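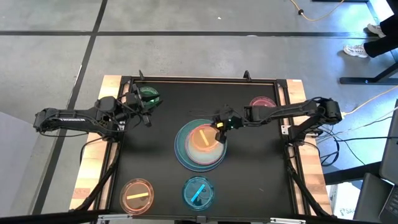 ## A morning at the Wostwood door plant

I've been putting off replacing our patio door for two winters, so when Wostwood opened its factory to the public in January I drove the 60 miles to see how they build them. Best free morning I've had in ages!

They start you at the saw line, where the vinyl frame pieces get mitered, and then you shuffle along to the welders (wear layers, the loading bay stays open). Each corner is fused and cleaned up before the rollers go in. I got to slide a finished panel back and forth on its track – so smooth, and my old one at home screeches like a goose.

The glass room was my favorite. Our guide let us hold a cut corner of a double pane unit, and I finally understood what the spacer between the panes does. The basic two-panel door is $1132 before installation, and the blinds-between-the-glass version adds $700, ouch. 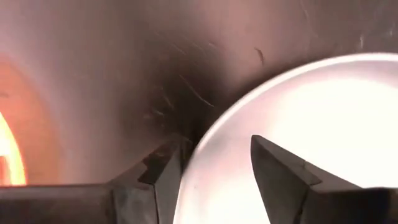
Anayeli Orozco, next to me on the tour, wanted to know if the low threshold would hold up in driving rain, and was told to pick the taller sill if the door faces the weather. Ours does, so that's $29 more on my quote. I also asked about swapping rollers later, and you can do it with a screwdriver from inside.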